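The Bratden Recliner

The brochure said the Bratden recliner had been made for people who knew what they wanted. Nataša Babić had read it twice on the bus and still didn't know what she wanted, apart from somewhere to sit that didn't have a broken spring in it.

The showroom was at the far end of the retail park, past the tile place. A man called Wernus met her at the door and walked her straight by everything under a thousand pounds.

"Sit," he said. "Don't think about it. Just sit."

She sat. It was a chair. It was a good chair, she supposed, wide in the arm and firm at the back, and it smelled of the stuff they spray on cars before they sell them.

"Feel that?" said Wernus.

"Feel what?"

"That's Mekia leather."

She had never heard of Mekia leather. She turned up the flap of the cushion and found a label that said the covers were 'leather match', and she knew from her sister's divorce what that meant. Leather where you sat, something else wherever you didn't look.

"And the price?"

"It was 2,719," said Wernus. "For you, today, 2,654."

She did the sum and then did it again, in case she had missed a figure. Sixty-five pounds. They had printed a red banner the whole length of the window for sixty-five pounds.

"When was it 2,719?"

"Before."

"Before when?"

Wernus looked over at the till, where the manager was stapling something. The manager's name was Bjarnason and he had the air of a man who had been asked this in December and had not liked it then either. 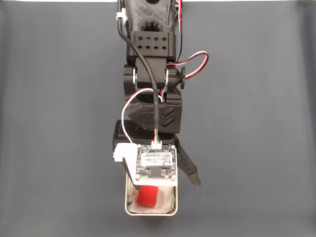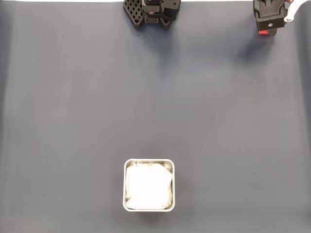
Bjarnason said, without looking up, that the higher price had been charged in their other branch, that it was all above board, and that the lady was welcome to ring them.

"Which branch?"

"It's closed now," he said.

Nataša pulled the lever. The footrest came up with a clunk and stopped short of level. She pushed with her heels and it went no further.

"They loosen," said Wernus. "Give it a few months."

"And if it doesn't?"

"There's a four-year guarantee on the frame."

"Is the lever part of the frame?"

He went to find out. She could hear the two of them talking behind the wardrobes — low, with long gaps — and she lay there at her odd angle looking at the ceiling tiles. Her back didn't hurt. She noticed that with some annoyance. It had hurt on the bus and it had hurt in the car park, and now it didn't.

Wernus came back holding a leaflet.

"The lever's a moving part," he said.

"So no."

"So no. But I can do you free delivery."

The banner outside said free delivery. She let her head go back against the cushion and asked him what time they shut.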